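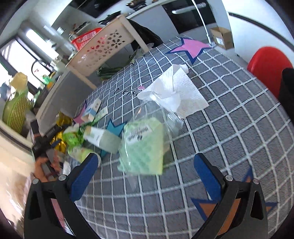 REVIEWS > Tools at Work

Home | Reviews | Workplace | Forum | Contact

Dikico hand-held gripper - two months on the sorting table

by Kwame Ansah, November 2020

Quick one, I'm between shifts. We got 2 of these at Zedside to record packing and sorting by hand, so the arm at the end of the line can learn from it. You squeeze, the fingers close, the camera takes it all down.

Good stuff first. Blue rubber pads, angled in, two little screws each. Grip is great on boxes and cartons. Sponge in a plastic bag, fine too once you learn to go in low. Foil snack bags - so so. They slide. Crumpled paper towel is harder than you'd think, the pads want an edge to pinch.

Weight. Okay for an hour, bad after three. My wrist knew about it. Ask for breaks, get them in writting.

Now the job side. Some 3,000 recordings so far and my day is different. Less lifting, more repeating. Pick up, put down, again. Samir on the other table likes it, says it's quieter. I miss the talking. Also you start moving slow and neat for the camera, then you do it at home with the groceries. Wife noticed.

Pay stayed the same. I think it should of gone up, we're teaching the thing. Management says they'll look at it in February. We'll see. No one let go yet, and two people moved over to checking recordings, sitting down, which they prefer.

Tried the Valtumlow one before this. Lighter, but the pads came loose all the time. Dikico's haven't.

Would I buy it again - wasn't my money. As a tool, yes. Get the wrist strap, and rotate people every hour.

221 shares | 107 comments

Print this page | E-mail to a friend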